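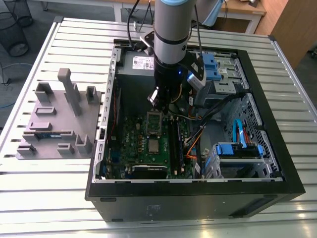
Page last changed: March

Review: Virnent Desktop Memory Upgrade Kit

Schools, libraries and small offices often keep desktop computers in service well past the period for which they were bought. For many of these machines, the cheapest useful improvement is more memory. This review covers the Virnent Desktop Memory Upgrade Kit, which the Nilesano Equipment Library has tested for use by its member organizations. The kit was bought at the normal price, and the supplier had no part in the review.

What the kit contains

The kit is sold in a flat cardboard box and includes two memory modules, a wrist strap with a clip, a small screwdriver, a printed guide and a card with a code for the checking program. The modules come in a hard plastic tray with a hinged lid. The lid closes firmly, and the tray can be used afterward to store the old modules, a feature that several of our members asked about before the trial began.

The screwdriver is adequate. Its handle is short, and staff with larger hands preferred their own tools. The wrist strap is better than those usually supplied at this price. The band adjusts easily and the cord is long enough to let the wearer reach the far side of a full-size case.

Choosing the right version

Virnent sells the kit in several versions, and the names on the boxes are too much alike. Members should note the model of each computer before ordering and compare it with the list on the supplier's site. The list is long but poorly arranged. Office models are mixed with home models, and a search for part of a model name often gives no result where the full name would succeed.

Our trial covered 20 desktop computers from three member organizations. Two of them could not take any version of the kit, although the list had suggested otherwise. The supplier accepted the returned boxes without difficulty, but the refund was paid only after a second request.

Fitting

The printed guide is clear and correct. It opens with a full page on shutting down the computer, unplugging the power cord and putting on the wrist strap, and the drawings are large enough to follow at arm's length. The computer should be placed on its side on a firm, well-lit surface with the open side facing up. Members are advised to keep the case screws in a dish or cup.

The modules seated well in most machines. They need firm, even pressure at both ends, and first-time users tended to stop too early. The guide mentions the click of the side latches but does not say that some boards have a latch at one end only. A short note on this point would prevent needless worry.

In one older case, the drive cage stood in the way of the memory slots and had to be taken out. The guide does not cover this. Staff without experience should ask for help in such cases and should not try to work the module in at an angle.

The checking program

The checking program is the weakest part of the kit. It requires the code card, an email address and a working internet connection, and it offers other Virnent products on two separate screens before the test begins. The test itself is sound – it runs without attention and gives a plain result at the end. Organizations that already use another memory test may leave the program out entirely.

Results in use

Members reported that the upgraded computers opened large documents sooner and coped better with many browser windows. Start-up time changed very little on machines with older hard drives. Where slow starting is the main complaint, a new drive should be considered first.

Comparison

The Clastent kit costs less and contains only the modules and a folded sheet of instructions. It is a reasonable choice for organizations with their own technical staff. The Virnent kit is better suited to those doing this work for the first time.

Recommendation

The Virnent kit is recommended, with reservations about the model list and the checking program. Member organizations may borrow a spare wrist strap and a set of screwdrivers from the Equipment Library's front desk. Old modules may be handed in at the same desk for recycling, preferably in a closed tray or an anti-static bag.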